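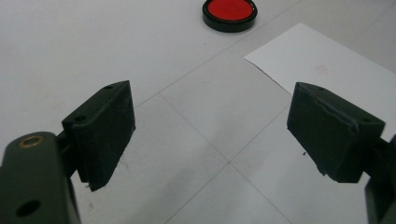

Zulmira Macedo thinks I was too hard on the bullpen last time, and she wrote me a long, lovely email to say so. Her point is that you can't ask the same two relievers to pitch every close game in an adult league, where most of us have jobs and bad shoulders, and then grumble when the ball starts drifting up in the zone.

She's right, of course. I went back through my old scorebook after supper (it took me most of the evening, I kept stopping to read my own scribbles) and the Dresthorpe game is the one that settles it. We were up by 5 going into the eighth, and Belmiro Loureiro had already thrown 47 pitches in relief. He should have been sitting down with a jacket on! Instead he went back out, walked the first man, and after that it was singles through the left side until we'd lost the thing.

I remember being so cross on the drive home – cross at Belmiro, mostly, and I owe him a coffee for that.

So for this spring I'd love to see us try a proper rotation of arms, even if it means giving the ball to somebody who hasn't pitched since high school. Zulmira says she'll bring it up with the Rumero crowd too, as they had the same trouble in the fall. Indoor throwing has been going since December and a few of the newer folks have a nice easy motion, so I'm hopeful. First practice outdoors is whenever the infield dries out, and I still need to find my other cleat.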